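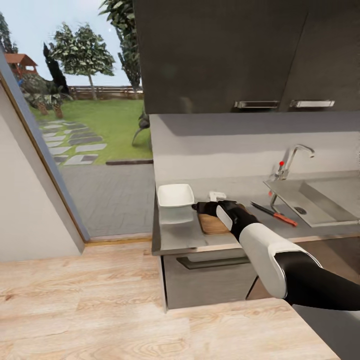
Get the gripper sorted first and argue over the arm afterwards, one reader wrote to me when I mentioned that our kitchen robot budget at Wondilitz was up for grabs again. I've had that message stuck in my head all week (thank you, I think!) and it has now made its way into the plan.

2018-12-28

So, the news: we're going ahead, but in two steps. Until June we only pay for simulator time on Kandach, and the real arm gets ordered after that. I was all for buying it now, I admit. I'd cleared a bench and everything. But the simulated kitchen has already changed my mind on a couple of things, reach being the big one. Getting the gripper out over the chopping board is one job, and the sink and the tap are further along the same worktop, so where we bolt the base down matters far more than I'd allowed for in my first sketch.

We've had three quotes in. Gerkent's is the dearest but covers the arm, the fitting and a training day. Polat will sell us the gripper on its own with three sets of spare fingers, and I do like spare fingers, having been through a few pairs on our old machine. The third came from a dealer who left out delivery altogether, so that one has gone back with a polite note.

Kandach is booked for 200 hours. It sounds like loads until you start on close-up work, with the two fingers wide apart over a bare stretch of wood and a block further off that you'd quite like to get hold of. I can lose a whole afternoon to that sort of thing, and very happily too!

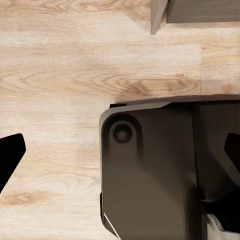

What's still to be settled

The mounting plate, mainly. Gerkent want to use their own and Polat's gripper needs a different one, and I haven't had a straight price for an adaptor from either of them. There's also the power supply for the bench, which I'd left off the first budget completely (oops), and the insurance.

If you've fitted a Polat gripper to a Gerkent arm, please leave a comment with what you paid for the plate. I'll put the revised budget up here once the adaptor price is in.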